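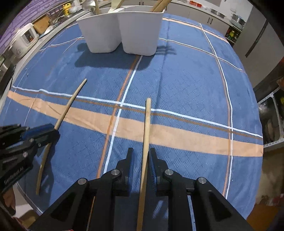 Fórum Casa e Mesa > Cozinha > Utensílios
Tópico: Pauzinhos de madeira no mesmo porta-talheres, sim ou não?

zostness34
Boa noite a todos. Peço desculpa pelo meu português, vivo cá há poucos anos e ainda escrevo devagar. Tenho um porta-talheres branco, com dois compartimentos. Num lado ponho os garfos e as colheres, no outro queria pôr os pauzinhos de madeira. O meu problema é o seguinte: eles são compridos e leves, e quando tiro um garfo vem sempre um pauzinho atrás e fica na toalha. Os vossos ficam em pé ou deitados na gaveta?
Segunda pergunta, menos importante: a toalha é azul, com riscas brancas e uma faixa cor de pêssego. Faz vincos na faixa e não consigo tirá-los. Passo do avesso?

brirkton_cozinha
Gaveta, sempre. Em pé só depois de bem secos. Os meus primeiros ficaram com manchas escuras na ponta de baixo porque o copo não tinha furos.

muvik
Não concordo com o brirkton. Na gaveta fechada é que a madeira apanha cheiro. Tenho os meus em pé desde junho, com a ponta fina para cima, e estão como novos. Comprei um pacote de 30 pares e ainda só estraguei um.

brirkton_cozinha
Ponta fina para cima? É a ponta que vai à boca, e toda a gente mexe ali quando tira um par. Eu não queria.

muvik
Em minha casa pega-se pelo meio. Cada um sabe de si.

zostness34
Obrigado aos dois. O meu porta-talheres tem furos no fundo, isto já verifiquei. Então a água não é o problema, o problema é que eles se separam. Ontem pus a mesa e fiquei com um par de comprimentos diferentes - um é de outro conjunto, penso eu.

feng_da_loja
Para ficarem aos pares, um elástico largo a meio resolve. Ou uma tira de pano, que é mais bonita na mesa. E um dos pauzinhos parece-vos curvo? Rolem-no em cima da mesa, sem toalha. Se saltar, está empenado e convém trocar o par inteiro. Aqui no fórum há um tópico antigo, com 273 respostas, só sobre óleo para madeira. Leiam a primeira página, o resto é discussão.

muvik
O resto é a melhor parte :)

zostness34
Fiz o teste do Feng. Um saltou bastante, o outro rola bem. Vou guardar o torto para mexer o café. Os outros atei com tira de pano e ficaram no compartimento da direita, com a ponta fina para baixo - desculpa, muvik.
E da toalha, alguém sabe?

brirkton_cozinha
Do avesso, com o pano ainda um pouco húmido. Se for algodão aguenta o ferro quente, mas vê primeiro a etiqueta.

zostness34
A etiqueta está cortada. Vou começar com o ferro morno e depois escrevo aqui como ficou.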